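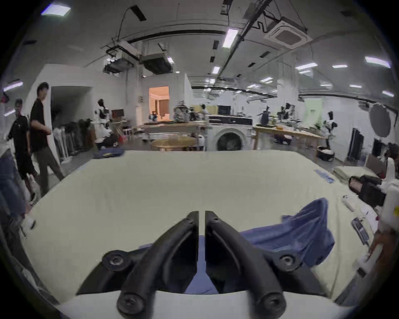
Folding on the bed – your questions

Quick answers from Divina Macaraeg, Padley Laundry & Linen. Will add more in March when I get a minute.

Do I need a folding table?
No. A bed does the job, so does any big padded surface. Plain sheet on it, pulled tight. Cream or white is best, you can see the edges of whatever you're folding.

My shirts come out lopsided. Why?
Usually starting from a heap. Pick it up, find the shoulders, shake it, lay it down, smooth from the middle out. Then fold. Sleeves first, always.

What about the stuff already on the bed?
Move it to one side before you start. Phone, pens, paper, cables, whatever.

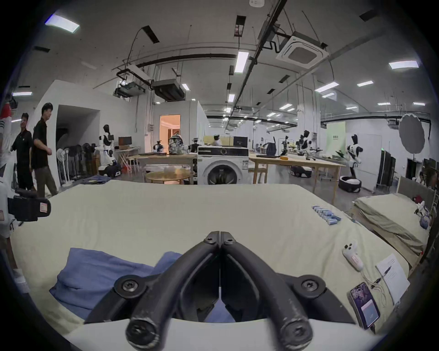
Cables are the worst for it, they catch on cuffs and buttons and then your half-done pile goes on the floor. Put them in a basket if you've got one. Small batteries too, check pockets for those BEFORE the wash please.

Jeans – thirds or halves?
Legs together, then halves, then thirds if the shelf is shallow. Waistband where you can see it so you're not pulling out the whole stack to find the right pair. Heavy denim goes at the bottom of teh pile.

Can I let part of it hang over the edge while I work?
For a long piece, yes. Fold the bit on the flat, then bring the rest up to meet it. Don't let a damp one hang, it'll stretch. 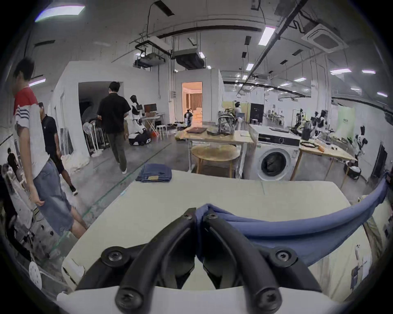 Blue cloth over the side, folded jeans at the back.

Does colour matter for sorting?
For washing yes, for folding no. I sort by person. Some sort by drawer. Either's fine.

How big is the Simon basket?
50 litres. The Grudetti one is smaller but has better handles.

How long should a load take me?
Depends on the load. Socks slow everyone down, leave them till last.
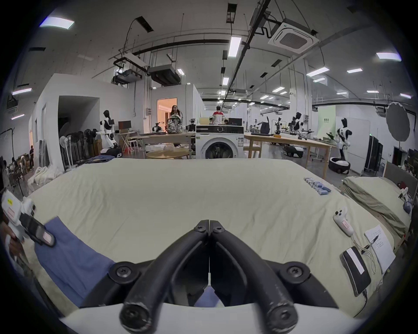
Ordering and returns

Can I return a folding pad?
Yes if unused, tags on. Quote the order number (looks like 2431). Covers only if the packet's still sealed, sorry.

Do you still stock Clirnetti sheets?
Queen and king only. Single's been discontinued, no idea if its coming back.

Pickup?
Before 4 pm, side door. Ring the bell twice.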